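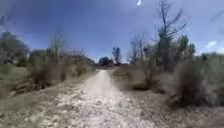
Rahimi 路段的砂石土路,两侧为灌木与干草

首页 通讯 设备与技术 预算与采购 下载 联系我们
分类:设备规划 / 户外自动化

Mernov 野外路网自动化养护设备:购置方案与预算安排说明

2026年6月

Mernov 路网管理处拟于下一预算年度购置轮式自主巡检车一台、遥控与自主两用割灌机一台,用于 Rahimi 路段及相邻支线的日常巡查与路侧植被清理。现将需求依据、选型过程、费用构成和后续步骤向各站点及合作单位通报如下,请各站点结合本站实际情况提出意见。

一、需求依据

Rahimi 路段全长3589米,路面为砂石与土混合,没有硬化计划。路侧灌木、枯枝和高草是养护工作的主要对象。按现行规程,巡查人员徒步检查路面冲沟、松散碎石、倒伏枝条以及路肩变化,逐段填写纸质记录,回站后再录入系统。去年该路段用于巡查和清理的人工共计66个工作日,外聘人员的日单价为900元,由此形成的外聘人工费为59400元,本处人员的工时未计在内。

自今年二月起,设备科对该路段的工作流程重新作了梳理。梳理结果表明,巡查环节重复性高、路线固定,适合优先采用自主设备;割灌环节涉及枝条粗细、坡度和石块分布等多种因素,应保留人员在场监控,设备以遥控为主、自主为辅。倒木处理、排水沟修整和标志维护暂不纳入本次购置范围,继续由人工完成。

二、作业环境对设备的要求

户外砂石路面与仓库、厂房的地坪差别很大,供应商在样本中给出的续航和速度多在平整场地测得,不能直接用于预算测算。设备科据此提出下列要求,并已写入询价文件。

底盘方面,离地间隙应能通过散落的小石块和枯枝,轮胎或履带须可由站点人员自行更换。路面边缘与两侧土地之间没有明显的路缘,导航系统不得仅依靠边线识别,应同时使用卫星定位与激光或视觉测量。供应商须说明在树冠遮挡条件下定位精度如何变化,并提供原始测试记录。

传感器方面,强日照下浅色路面反光较强,灌木投下的阴影与路面之间明暗差异大,视觉系统应在此类条件下完成验收。镜头和散热口须有防尘措施,清洁方法应写入操作手册。高草和细枝在风中摆动时,避障系统容易误停,供应商应说明误停后的恢复方式以及是否需要人员到场。

割灌机方面,刀具须配备防石块飞溅的护罩,遥控距离内应有独立的紧急停机装置。干燥季节作业时,排气和刀具碰石产生的火花属于重点风险,投标产品须附火险说明,站点须随车配置灭火器材。电动机型和燃油机型均可参加询价,评审时分别计算燃料、充电及运输费用。

三、询价情况

本次共收到两家供应商的有效报价,分别为 Tusix 和 Losex。两家均可提供巡检车,割灌机部分则有所不同。

Tusix 提出整机购置方案,巡检车与割灌机使用同一规格的电池组,控制软件为一次性授权,后续版本升级另行收费。该方案前期支出较高,但站点在第三年以后的固定支出较低。其不足在于备件须从外地仓库调运,合同草案中未写明到货期限。

Losex 提出巡检车购置、割灌机按季租赁的组合方案。割灌作业集中在两个季节,租赁可避免设备长期闲置,保养由供应商负责。软件则采用按年订阅,停止订阅后,巡检车只能遥控行驶,历史路线数据可以导出,但不能在原平台继续使用。设备科认为这一条款对长期预算影响较大,已要求供应商书面说明订阅费的调整办法。

两家方案的总价目前仍在核对,暂不公布。各站点在讨论中请勿引用供应商早期样本上的标价,该标价不含运输、培训和验收费用。

四、费用构成

以往设备预算多按购置价单列,使用中的支出分散在各站点的日常经费中,年末汇总时难以看出单台设备的实际成本。本次改按五年使用期编制,以下各项均须在立项表中分别填写:

设备购置或租赁费;
运输、装卸及拖车改装费;
电池、轮胎、刀具等易耗件;
软件授权、通信流量和地图更新;
操作人员培训及复训;
保险;
站点充电位和存放间改造;
退役处置及电池回收。

其中充电位改造容易漏报。Rahimi 站现有配电箱容量有限,须先由电工出具测量结果,再决定采用站内充电还是更换电池后集中充电。仅增设一处户外防雨插座及相应线路,已取得的报价为3081元,该项可从本年度小型修缮经费中列支,不必等待设备批复。

人工费的节减在测算时应从严处理。巡检车投入使用后,仍需有人运送设备、查看异常记录并到现场复核。立项表中不得将66个工作日全部计为可节减工时。设备科将在试用期内逐日登记人员实际投入,以登记结果作为第二年预算调整的依据。

五、试用与验收

设备科科长 Florence Perron 在预算说明会上表示:“我们要买的是能够在这条路上连续工作一个季度的设备,演示场地上的成绩只作参考。”根据会议意见,两家供应商须各提供一台巡检车,在 Rahimi 路段进行现场试用,试用费用由供应商承担,保险由管理处办理。

试用内容包括全程往返行驶、定点拍摄、低电量返航、人为设置枯枝障碍后的绕行或停车,以及通信中断后的处置。每项由站点人员和供应商代表共同签字。试用期间道路照常开放,设备行驶时须有一名随行人员,遇行人应停车让行,待行人通过后再继续行驶。

路线规划由 Soudabeh Esfahani 负责。她已将全线划分为若干检查段,并要求每段设置固定拍摄点,使不同日期的记录可以相互比较。她同时建议在旱季和雨后各安排一次试用,两次结果分开评分。评审组已采纳该建议,现场试用的结束时间因此相应顺延。

验收不合格的项目,供应商可整改一次。整改后仍达不到要求的,管理处有权退回设备,已付款项按合同约定退还。数据归属条款不参与价格谈判:路线、影像和故障记录均归管理处所有,供应商用于产品改进须另行申请。

六、资金安排与分期

考虑到年度额度限制,拟分两期实施。第一期购置巡检车,完成充电位改造和人员培训;第二期根据第一期运行记录,决定割灌机采用购置或租赁方式。两期之间设评审节点,评审未通过的,第二期资金转回路面养护科目,用于补充砂石料和清理路侧枯枝。

相邻站点如有共用意向,可按使用天数分摊费用。共用协议须写明设备交接时的电量、外观检查、清洁责任和损坏认定方法。跨站运输由使用方承担。目前已有两个支线站点提出书面意向,尚待核对其存放条件。

七、意见反馈

各站点请填写《设备需求核对表》,重点说明本站路面类型、可用电源、存放空间、移动信号覆盖以及可参加培训的人员。信号覆盖请以实地测试为准,测试点应包括路段起点、中段及树木较密处。已经提交过旧版表格的站点须重新填写软件和通信两栏,其余内容可沿用。

核对表及询价文件全文可在“下载”栏目取得。对技术条款有疑问的,请与设备科联系;对经费科目有疑问的,请与财务科联系。供应商来访一律由设备科统一安排,各站点不单独接受产品演示。

分享 14 | 评论 3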